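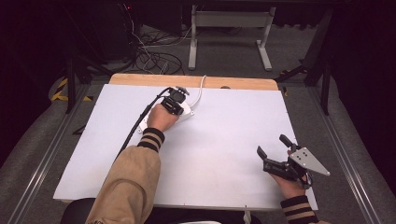
## Week 7 notes: Can a machine do the chores yet?

Introduction to Automation, evening section - Naima Abdel Hamid

Welcome back, everyone, and thank you for the lively discussion last time (I went home and rewrote half of these notes because of it!). Tonight we take up the question that most of you put on your sign-up cards in May, which was some version of "when can I stop doing the dishes?" My short answer is "not soon, but sooner for some chores than for others," and the long answer will take us the rest of the evening, so please get comfortable.

### Start with the hand

When I ask people what makes a chore hard, they usually talk about strength or patience. Machines have had plenty of both for a long time. What they lack is everything your hand does while you are thinking about something else. You pick up a mug by the handle, you feel it start to tip, you shift your thumb a little, and you couldn't tell me afterward that you did any of it.

Now take most of that away and keep two stiff fingers that open and close. How much housework is left? More than you might guess, as Ilham Saber argued in her guest talk, and this is why so many people study chores with a simple two-finger gripper held in a person's own hand. The person brings the judgment and the gripper brings the limits. If a patient adult can't do the job with those two fingers, we shouldn't expect much from a robot arm wearing the same ones.

### A very small chore: the power strip

I like to begin with buttons. Pressing one with the tip of a gripper sounds like nothing at all, and yet look at what has to go right:

- The tip has to land on one button out of a row, with neighbors close by on the strip.
- The push has to be firm enough to work the button but not so firm that the strip skids off across the table.
- Something has to tell you the press worked. You and I listen for a click. A machine needs to be given some other way to know.
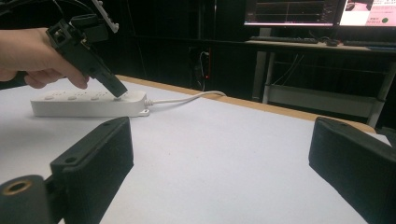
The third point is the one I'd like you to carry into your reading, because it comes up in nearly every chore we'll talk about. Doing the motion and knowing that the motion did its job are two separate problems, and the second is often the harder one. Think about wiping a counter - the wiping is easy enough, but when is it clean?

### The shop floor, by comparison

Our course case study is the Brerkach packing line, which Evander Guthrie walked us through. It handles 144 cartons to a pallet, all one size, all arriving the same way up. Your kitchen offers no such courtesy. The shop floor got its machines early mostly by rearranging itself around them, and I doubt many of us want to live in a house arranged that way (though Hanane says she'd consider it for the laundry room).

### Before next class

1. Read chapter 13, and skim the Benoldale handout if you have time.
2. Pick one chore at home and do it using only a pair of kitchen tongs. Go slowly, and please, nothing hot or sharp.
3. Write down each moment when you wanted a third finger, or wanted to feel something you couldn't feel.
4. Bring your page to class. We'll work in groups of 2 and sort the chores from easiest to hardest.

Anas Ouazzani will hold office hours before class as usual, and he has extra tongs if you need to borrow a pair.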